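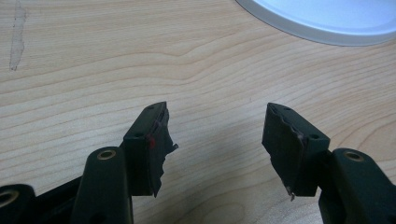 Animal-helper tale with a repeated lie: what type is it, and how do I cite variants?

Posted in Folklore and Oral Tradition, 4 replies hidden

ferri_notes
I am indexing a small collection of animal tales for a local history group in Zolterham. There are 51 texts, typed up from older handwritten sheets, and most were easy to place. One is giving me trouble.

Short version: a fox finds a heron caught in reeds and frees it. The heron promises to warn the fox whenever hunters come. Twice it gives a false warning and eats the fish the fox leaves behind. The third time the hunters are real, the fox stays put, and the fox loses its tail. In one copy (labeled Vudbridge) the heron is punished afterward. In the other copy (labeled Evon) the story stops at the tail.

I have been using the 1961 Aarne-Thompson index because that is what our library owns. Should this go under a fable about false alarms, under ungrateful animals, or under tales about how an animal lost its tail? Also, do the two copies count as one tale or two? The sheets give no teller and no date, only the place label.

wetlandreader
Sounds like The Boy Who Cried Wolf to me. I would just put it there and add a note. My grandmother told one almost the same but with a goose, and the goose got away with it. I don't think the tail matters much.

index_and_motif
The reply above is partly right, but two things are being mixed together: tale type and motif.

A tale type is a whole plot that circulates as a unit. A motif is a smaller element that can turn up in many plots. The false alarm, the ungrateful rescued animal and the lost tail can all be treated as motifs, and your text combines the three. It does not follow that it belongs to any single type where one of them is prominent.

First, check the plot against a newer index. Hans-Jörg Uther's revision came out in 2004 and carries the ATU numbers most people now cite. Many entries were rewritten and some older types were merged or dropped. If your library only has the 1961 edition, ask about interlibrary loan and say in your introduction which edition you used. Do not write "ATU" in front of a number you took from the older book.

Second, read the full plot summary, not the title. Type 1333 is the shepherd who cries wolf. The liar there is also the one who suffers when the real danger arrives. In your tale the liar profits and the listener suffers. I would list 1333 as "compare" and leave the main type field blank if nothing else fits. A blank field is more useful to the next reader than a forced number.

Third, be careful with the tail. Type 2, The Tail-Fisher, is the one people reach for, but it needs the animal to be tricked into fishing through ice or water with its tail. Losing a tail to hunters is a different episode. If your teller closes with a line such as "and that is why foxes of that kind have no tail," note an explanatory ending. If there is no such line, leave it out.

On the copies: catalog them as two texts of one tale. Give each its own item number and link them. The punishment of the heron is a real difference and should appear in the summary of the Vudbridge copy only. Do not blend the two into one "complete" version. The Evon sheet may be a shorter telling, or the last page may be missing — look for a catchword, a page number or an unfinished line at the foot of the sheet before deciding.

For the citation I would use: collection name, item number, place label in quotation marks, "teller not recorded," "date not recorded." The quotation marks matter. A place label can mean where the tale was told, where the teller was born or where the sheet was stored.

ferri_notes
Thanks, this is what I needed. The Evon sheet has a 2 at the top right and I do not have a page 1 that matches, so the sheets may have been paired wrongly. I will go back through the folder. There is no "that is why" line in either copy.

index_and_motif
Then hold off on the link until you have sorted the pages. If the 2 is a page number, the opening you have assigned to Evon could belong to another text. Record the 2 exactly as written, with its position on the sheet, and put your reading of it in a separate note field.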